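Chapter 8
Frames, Backs and Hangers

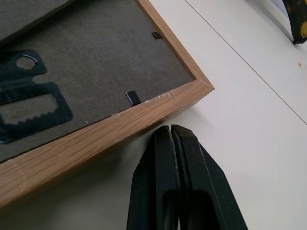 What holds a picture in its frame?

In most ready-made frames, a stiff board presses the picture and the glass against a narrow ledge inside the frame, and small metal tabs or points hold the board in place. The ledge is called the rabbet. Its depth decides how much can go into the frame, and a good part of this chapter is spent on measuring it.

Students usually learn framing from the front. They choose a molding, a mat color and a size, and the back is left until the end of the lesson. In this course we begin with the back. Most of the repairs brought to a small frame shop are repairs to the back: a hanger has pulled out, a tab has snapped, or the board has bowed and let dust in under the glass.

Chaltu Negussie kept a repair book at the Brester workshop for several years. It has 1,633 entries, and we have used 109 of them as the basis for the practice problems in Sections 8.3 and 8.4. Cracked glass is in the book, of course, but loose hardware fills many more pages.

Words used in this chapter

Miter: a corner joint in which two pieces are each cut at an angle, 45 degrees for a square corner, and joined along the cut.

Backing board: the stiff sheet that closes the back of the frame.

Retaining tab: a small metal piece fixed in the frame that bends or turns over the backing board. Bendable tabs weaken each time they are lifted.

Sawtooth hanger: a metal hanger with a row of small teeth. The teeth rest on a nail or screw, and the frame can be shifted a tooth at a time until it hangs level.

Before you open a frame

Clear a flat surface and wipe it down. Grit under the front of a frame will mark the finish, and so will a dropped screwdriver. Lay the frame face-down and look at all four corners for gaps. Write down which way the hanger points – on some frames it is fixed to the board, and a board put back the wrong way round will hang the picture sideways or upside down.

Lift bendable tabs only as far as needed to free the board. A butter knife will do the job, but a flat lifter is easier to control near the wood. Scratches along the inner edge of a frame often come from a tool that slipped at this step.

Ayana Alemayehu, who drew up the exercises, asks students to work in pairs for the first frame and alone after that. Keep your notes. You will need them for the hanging test in Section 8.5, where each frame is put on the wall with the hardware you have chosen for it.

8.1 Measuring the Rabbet

Remove the board, the picture and the glass, in that order, and set the glass aside on a folded towel. Stand a steel rule upright on the ledge and read the depth at the back edge of the wood. Take the reading on all four sides and use the smallest.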